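Review: the Rotich cell rulebook kit, third edition

I have been wanting to write this one up since May, when our copy arrived in a box far heavier than a set of rules has any right to be. The Rotich kit is a ring binder, a stack of wipe-clean cards, a roll of floor tape and a pad of sign-off sheets, and it is meant for small workshops that use robot arms to take apart or service electronics. It doesn't sell you any hardware and it doesn't care whose arm you own. What it gives you is a way of working, written down properly, and I think it's the best thing we've bought for the bench in years.

For comparison, we had been using the Adham handbook. Adham is thorough, I'll give it that, but it was plainly written for big factory floors, and half the pages deal with fencing and conveyor lines we will never have. Rotich starts from the bench. The very first card is about what must be true before the arm gets power: mains lead out of the job and hung on the hook where everyone can see it, the work clamped, loose sleeves and lanyards sorted, one person named as holding the stop button. Simple stuff, and we were doing most of it, but we were all doing it slightly differently!

The section on open computer cases is where I fell for it. There is a whole card on approach, meaning how the gripper comes in over a board, which side it enters from, how slowly it should travel once it's inside the line of the case, and which parts it must never push against. Capacitors are on that list, and so are cables. The rule I like most is the "hold point": you choose a spot short of the part, the arm stops there, and a person looks before anything else moves.

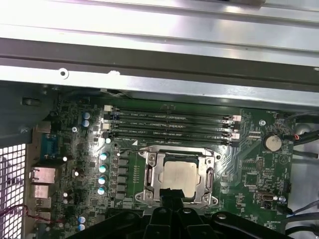 Gremevholm Repair Workshop — Bench Automation Group

With the memory slots empty there is a bit more room over the top of the board, but the processor is still sitting in its bracket, and a fingertip that close to it is precisely the situation the hold point card was written for. Look at the capacitors standing beside the socket as well. The card has you name every tall part near the path out loud before you go in, which feels daft for the first week and then becomes a habit you'd miss.

Cables get their own page, and it's a good one. Anything that crosses the path is to be tied back or unplugged and labelled, and if you can do neither, you mark it on the sheet and choose another way in. Berwyn Eynon, who runs our evening sessions, has taken to reading this page aloud to newcomers (with some relish, it must be said).

Now the grumbles. The static section is too thin. It tells you to earth yourself and the mat, fine, but says next to nothing about the gripper's own fingertips, and I'd have liked a proper page on that. We have borrowed the one from the old Iton guide and tucked it in the back. The index is poor too: "battery" sends you to page 73, where there's a drawing of floor tape. And the sign-off pad runs out quickly. You can copy the sheets, the licence allows it, but the paper is an awkward size and our copier sulks.

I also think the speed card could be braver. It asks each workshop to set its own slow speed and write it in the box, and a beginner will stare at that box for a long time. A suggested starting point would help.

Still, I keep recommending it to people — two other groups have been round to leaf through ours, and one went home and ordered it. The cards survive coffee and the wording is plain. If you only buy the card set and skip the binder you'll get most of the good from it, though you would miss the chapter on writing up near misses, and I'd hate for you to miss that.

Marks: 4.5 out of 5, with the half point held back for the index.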